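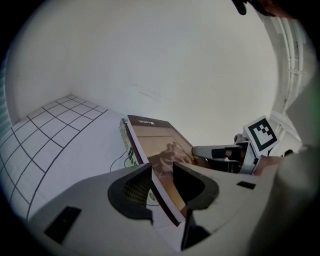
Book held between the black pads, second gripper coming in from the right.

12 Sep 2026 — club notebook, shelving project

Long bench day on the book task! Marisol Jaramillo and I split things up the way we did in February: one of us handles the books, the other writes down what went wrong (mostly me writing, my handwriting is terrible, so I'm typing this up).

Notes on the grip. Holding a book upright by its lower edge is our hardest start position and I still want it in the set. A thick hardcover and a floppy paperback need very different squeezes, and our one setting of 40 is a compromise that neither of them likes. Marisol wants two presets. I'd like to try a slower close first — 3000 on the ramp instead of 4000 — before we touch anything else.

Handover rules we agreed on:
Second gripper comes in toward the upper corner, never the middle of the cover.
First gripper stays still until the other person says "mine."
If a cable is near the books, stop and move it.

The Ventura team has asked for our task list ahead of the Navano meet, so I need to clean up the wording (our "tip and slide" means nothing to anyone else). Marisol is doing the sketches.

Still to do: label the spare pads, copy the log onto the Ovport drive, and find out who has the big dictionary. I want it for the heavy runs next time!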